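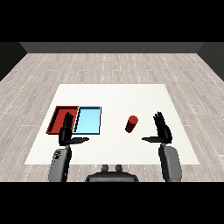
Sorting task: red cylinder, two trays, both hands open.

Search this forum

Carroll Simulation Board: Training on rendered demonstrations

m_papadakis
The Zekomton policy was trained on 2,491 rendered demonstrations. Evaluation comprised 604 trials with fixed lighting. Comments on the method are invited before July.

rsheehan
The method is sound. I question the claim of shape generalization, as two shapes do not support it.

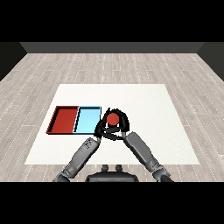 Page last changed: July, 4:10 pm

m_papadakis
The ball trials are reported separately. In the render attached here, the ball is held beside the blue tray.

l.brannigan
I disagree with Ruairí. The report claims transfer between two shapes and nothing wider.

rsheehan
Section 3 says "arbitrary objects." Please amend it.

m_papadakis
Agreed. The wording will be corrected.

Contact the board | Copyright Carroll | Back to top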